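Flallby Counter Kit for small traders

I started selling this kit in May because I was fed up with watching new shopkeepers spend their first month's takings on a till they didn't understand. I'd done it myself. My first one came with a manual as thick as a loaf and I used four of its buttons.

So the Flallby is the till set-up I'd have liked back then. You get the cash drawer, the receipt printer, the card reader stand and the little Favov box that ties them all together, plus a printed sheet in ordinary English telling you which lead goes where. It holds up to 2000 product lines, and if you sell more than that you probably want somebody bigger than me!
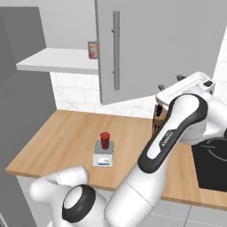 Shop & Café Equipment

The kit arrives in one carton. I test each one on my own bench before it goes out, and I put in a half-used receipt roll on purpose so you can print a few practice slips without opening the new ones. (You get 5 new ones as well, don't worry.)

Setting it up is a job for a quiet evening. Plug the printer into the Favov box first, then the drawer, then the mains. If you do the mains first the drawer sometimes pops open and makes you jump – no harm done, just switch it off and start again. Your product list goes in from a spreadsheet, and I'll happily look over yours before you load it if you email it to me.

I get asked a lot about stock. Yes, the kit keeps a running stock figure. It will warn you when a line gets low, and you choose what low means. What it won't do is order anything for you. I tried a version that did and ended up with far too much oat milk, so that idea went in the bin.

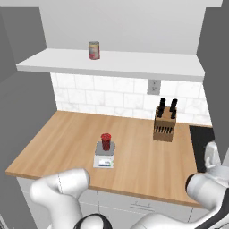
Can on a white shelf, with the tiled wall and wood worktop below.

Reports are kept short. There's a daily one, a monthly one and one for your accountant, and they all print on the receipt printer or save as a file. If you do markets as well as a shop, you can run the two as separate places and still see the totals together. The Awan battery pack is an extra and I'd only bother with it for markets. It's heavy, but it gets me through a full day's trading with the printer going.

What about the monthly fee? There isn't one. You buy the kit and it's yours. Card charges are between you and whoever handles your cards, and I don't take a slice of those. I do offer phone help free for the first 90 days, and after that it's pay as you go, though most people ring me twice in week one and then I never hear from them again.
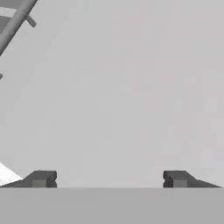
The other thing I should mention is the drawer itself. The older Pisach drawer had a plastic coin tray which cracked if you were rough with it, and I was rough with it. The one in the kit now has a thicker tray and a proper key, two copies. Keep the spare somewhere that isn't the drawer, please. If you've got the older Pisach I can swap just the tray for you, so drop me a line with the number underneath.

Order code 3415. Collection is fine if you ring first.

Andor Vincze
Page last changed Sep 4, 2015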